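Sotwood Science Pages for Young Readers

Home | Topics | Robots | Clubs | Glossary | Search

How a Robot Club Teaches a Gripper to Handle Clothes

The robot club in Praltville meets on Sunday. Its project this season is laundry. The members want a robot to take a piece of clothing out of a basket and put it on a hanger.

A person does this job without much thought. For a robot, it is hard. A block keeps its shape when it is picked up. A shirt bends, folds and slides, and it has a new shape each time it is moved. Engineers call a thing like this a deformable object. "Deformable" means that its shape can change.

The hand of the robot is called a gripper. The one in the Praltville project has two fingers. A motor moves them together to close and apart to open. There is no thumb and there are no joints like the ones in your fingers, so the gripper has one main way to hold cloth – it pinches.

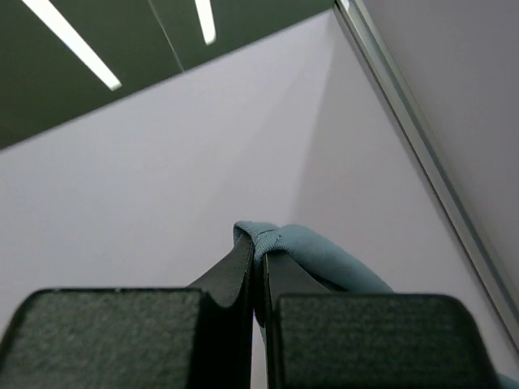

A good pinch depends on two things. The first is position. The fingertips must be on both sides of the cloth before they close. If they are too high, they close on air. If they are too low, they push against the table. The second is force. Force is how hard the fingers squeeze. With too little force, the cloth slips out. With too much, it may stretch.

The club uses a method called learning from demonstration. A demonstration is a time when a person shows how something is done. A club member guides the robot through the whole job, and a computer records two kinds of data:

– pictures from a small camera near the gripper
– the position of each moving part

One full try is called an episode. The club's goal is 200 episodes. Members work in pairs and stop after 20 episodes, then the next pair takes over. One member guides the robot. The other writes down the result of each try in a notebook.

Failed tries go in the notebook too. The club marks them with the letter F and a short note, such as "dropped" or "missed the edge." These notes help the members decide what to practice next. 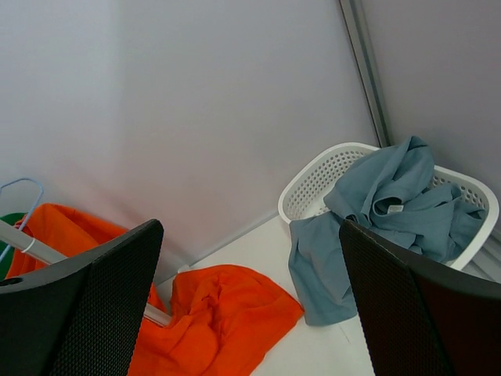

Between episodes, the cloth is moved to a new place and crumpled in a new way. This step is called a reset. If the cloth started in the same place every time, the computer could learn one path and repeat it. It would then fail as soon as the cloth was moved a little.

Color matters as well. A program trained only on blue cloth may not work well on orange cloth. The club changes the clothes between sets for this reason.

After the first 50 episodes, the members ran a short test. The computer controlled the robot by itself. It reached for the cloth correctly but often let go too early. The club added more episodes in which the gripper holds on longer before it opens.

Words to know

Gripper: the part of a robot that holds things.
Deformable: able to change shape.
Episode: one complete try, from start to finish.
Reset: putting things back in a starting position for the next try.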